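Last updated: 2024-02-21

Lornley Adds Play Kitchen Tables to Its Children's Room Line

Burkeck - Lornley, the maker of furniture and supplies for children's rooms, is adding a play kitchen set to its line for preschools, libraries and family centers. The set is called Fondura. It pairs a plain white table with toy food, plates, bowls and cooking tools, and it goes on sale in September.

The idea came from centers that already buy Lornley tables and were buying toy food somewhere else. Many of them wanted one order, one delivery and one list of parts. The colors are soft for the dishes and strong for the food, so a red strawberry or a peeled banana is easy to find at cleanup time.
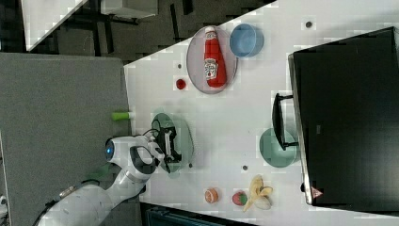
Brisa Cuevas said the food gets the attention but the plates do most of the work. Children sort onto them, serve from them and argue over them, she said, and a set with too few plates is put away early.

Fondura includes fruit, a ketchup bottle, plates, a light blue piece that can serve as a bowl or a cup, and a colander with real holes in it. The colander was a late addition. Staff at one center asked for something children could use to "wash" fruit before serving it, and it has stayed in every version of the set since then.

Toy food is a simple way to start talk about meals. A child can plan breakfast, set out a plate, ask a friend what goes with ketchup, and put everything back. The printed guide in each set has 13 short activities, most of them for 2 to 5 children at a time. One asks children to lay out a meal using only fruit. Another is a cleanup game played by color.

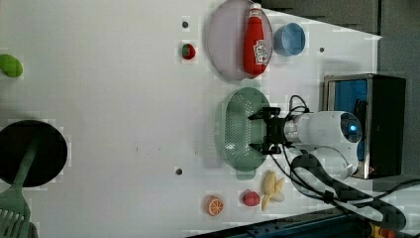

Can the dishes be bought without the table?
Dishes and food are sold together as a table-free set, and single pieces can be ordered as replacements at any time.

The first run will be 200 sets. Centers that order in the first run will get a storage bin and a picture card for each piece, meant to be taped to the bin or to a shelf. Lornley will sell the cards separately later in the year.

Hwa-young Wang wrote the activity guide and said she kept the instructions short on purpose. "A teacher should be able to read one while the children are washing their hands," Wang said. "If it takes longer than that, it stays in the drawer."

Cooking pieces have been part of the plan from the start - a frying pan and a slotted spatula let children move from serving food to making it. The guide suggests bringing these out after the first week, once children know where the plates and fruit go.

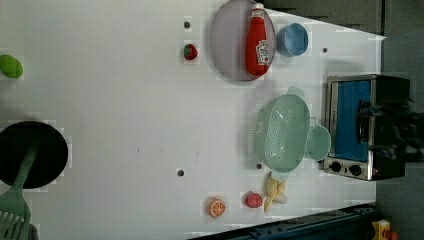 Toy fruit, dishes and cooking pieces on a white tabletop.

Orders open through Lornley's sales office in Burkeck. Centers that want to see a set first can ask for a visit.

Comments

Koo: Will the replacement pieces come in the same colors? We lost a strawberry from our last set and the new one didn't match.

marnie_t: Glad there's a colander. Ours use a shoebox.

Preschool aide: Does the guide come in Spanish too? Half our parents would use it at home.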